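Flaltix Open returns to Coman rink with its biggest junior field yet

Skaters from 17 clubs will be on the ice at Coman this September for the Flaltix Open, the early-season figure skating meeting that has become a favourite first outing for juniors with new programmes to try.

Entries closed at 100, which is the most the event has taken, and the junior women's class alone has 39 names in it. Organisers have added an extra morning session to fit everyone in, so the first warm-up group will step out at 7.15 am and the doors will open half an hour earlier for skaters, coaches and families.

Relu Sandu, who is running the event for the second time, is delighted with the response.

"We hoped for a good year and got a wonderful one," he said. "There are skaters coming from Estau who have never competed outside their home rink, and there are others who were on this ice when they could barely do a waltz jump and are now putting triples into a free skate. I can't wait to see them all in the same building!"

The short programmes come first, with the younger groups before lunch and the juniors in the afternoon. Free skates follow the next day, again starting with the youngest. Ice dance is back after a year away, with six couples entered, and the pattern dance will be skated on the first evening when the rink is at its liveliest.

Among those to watch is local skater Traian Iordache, who missed most of last season with an ankle injury and has been training again since spring. He will skate a new free programme to a piano and strings arrangement and plans to open with a triple loop.

"It feels brilliant to be back," Iordache said. "I've done the run-through so many times that my training mates could skate it for me. The loop is coming along nicely and I love the step sequence, so I just want to get out there and let people see it."

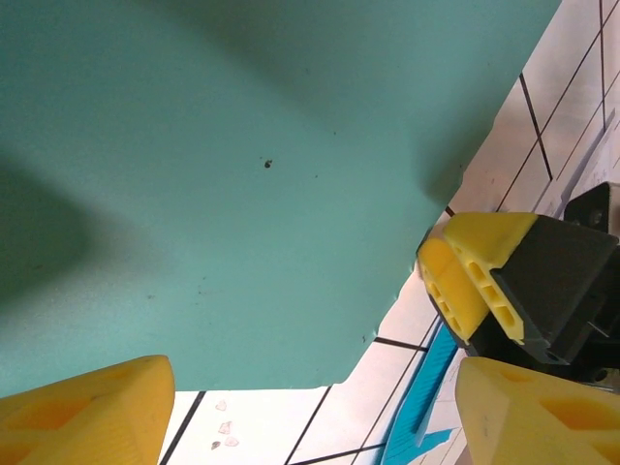
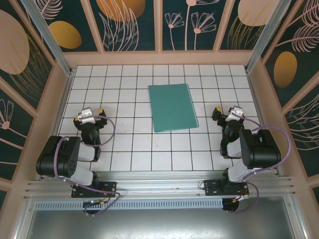
Teal-green surface in close-up, first picture; teal-green folder on white tiles, second picture

Skaters will have official practice on the day before the competition, in groups of no more than six so that everybody has room to run a programme with music. Music must be sent in ahead of the practice day, and coaches are asked to bring a spare copy with them. The draw for starting orders will take place in the café at 6 pm, straight after the last practice group.

The Itberg club, which finished with four medals last time, is sending its largest team so far and will also bring its synchro squad for a display during the final resurfacing break before the medal ceremonies. The squad will skate for four minutes to a medley chosen by its members, and those who saw it at the Itberg spring gala will know how much fun that is likely to be.

Spectators are welcome at every session, practice included. Seating is unreserved, and the rink is cold even in September, so blankets and a warm coat are a good idea. The café will be open from the first warm-up until the last ceremony.

Starting orders and session times will be posted at the rink entrance once the draw has been made.

ENDS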